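5/27/22

We move to Brarkmont in July, and the flat there is smaller than this one. I have started going through cupboards in the evenings, beginning with clothes as they take up the most room and I have the fewest feelings about them. Everything comes out, gets held up, and goes on one of two piles.

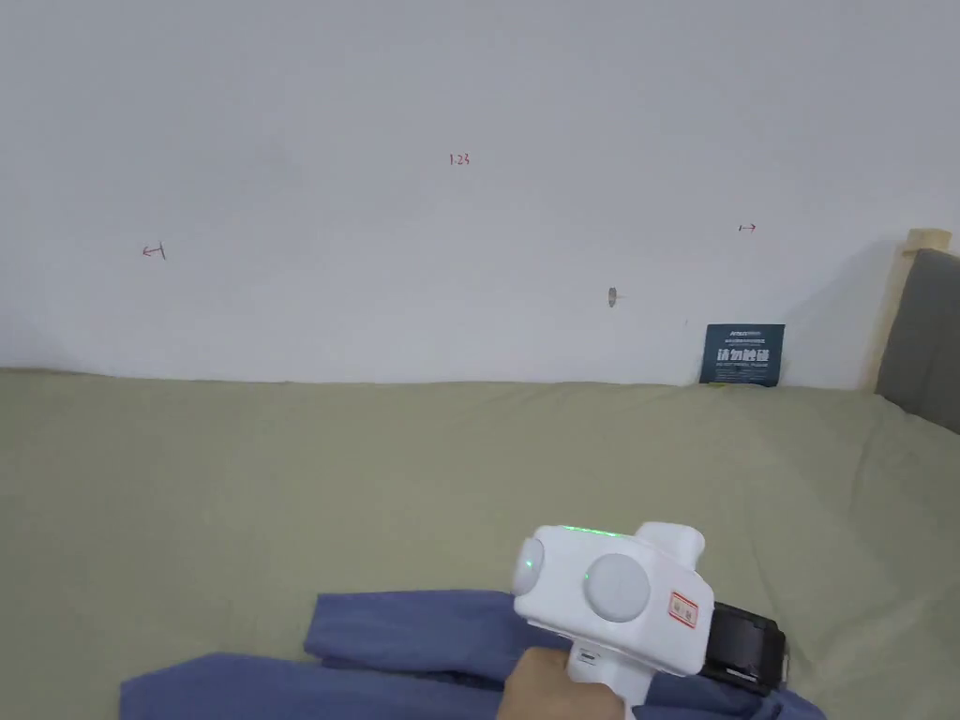
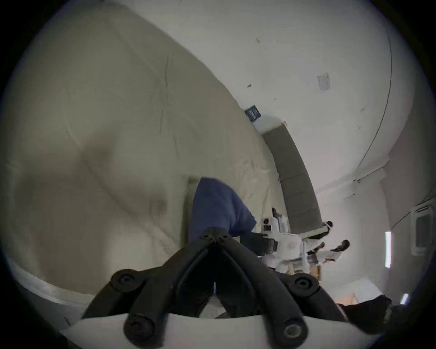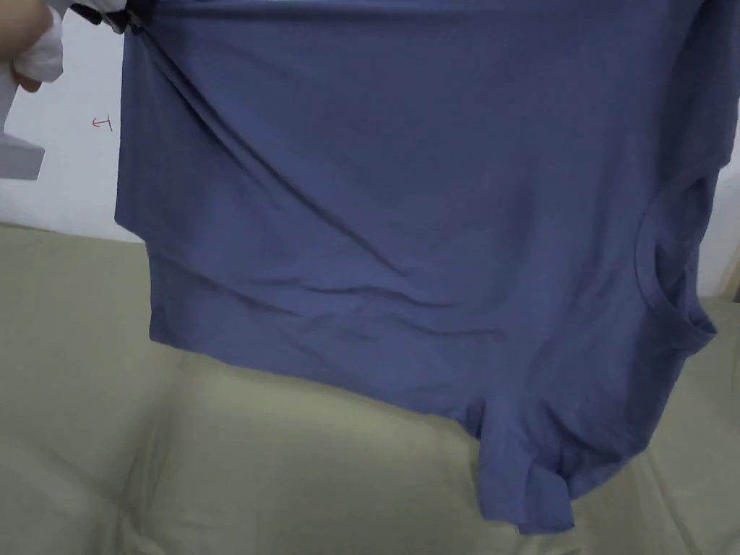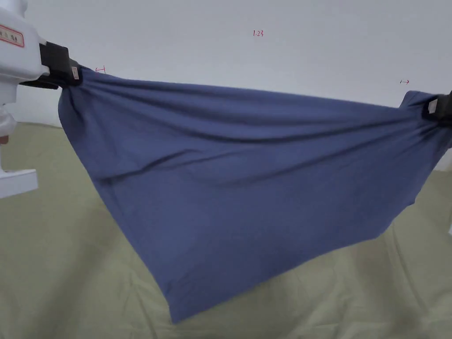
The two piles are keep and go. I tried a third one for things I wasn't sure about and it grew faster than the others, so I put it all back in the wardrobe and started again the next evening. Now if I can't decide, it goes.

T-shirts were easy. I own far more than I wear, and most of the ones I wear are blue. Jumpers took longer. I had a thick grey one from a winter in Bergeron that I haven't had on since I came back, and I kept it all the same. Coats I have left for the end.

The removal firm is Corkaretti. They quoted 400 for the van and two people for the day, which was the middle price of the ones I asked for. The cheapest wouldn't give me a time and the dearest wanted to come round and look at everything first. Corkaretti asked for a list by email and sent a price the same afternoon. Their boxes are extra. I took 8 of the large ones and I already think that was the wrong size. A large box full of books can't be lifted by anyone I know, so the books will have to go at the bottom of each one with bedding on top.

The new flat is on the second floor with no lift. It has one built-in cupboard in the hall, a shallow one, and nothing in the bedroom. The wardrobe we have now won't go up the stairs in one piece. I measured the turn on the landing when we went to view and it is short by the width of my hand. It might come apart, but it was put together with glue as well as screws and I don't trust it to go back. So we will need a rail, or a chest of drawers, or both.

I looked at drawers from Imance, who do a tall narrow one that would fit beside the window. It would mean folding everything properly. At the moment I fold things in half and then in half again and put them in a heap. I have been trying to do it the way shops do, sleeves in first, then the bottom up to the neck. It does make a flatter pile. It also takes long enough that I stopped when I got to the pyjamas.

Things that still need doing before July:

- read the meter and send the number in (last time I wrote it down it was 3110, but that was a while ago)
- change the address with the bank and the dentist
- find out who collects sofas
- fill the holes behind the bookcase
- use up the freezer

The sofa is the one I keep putting off. It is comfortable and there is nothing wrong with it, but it is too long for the wall it would have to stand against. The charity shop on our road doesn't take furniture. There is a bigger one near the station that does, if the fire label is still on, and I need to turn the sofa over to look for it.

The freezer is going well. We have had peas with nearly everything this week, and there are still two bags left, plus a loaf and something in a tub without a label that I am going to defrost tomorrow and find out.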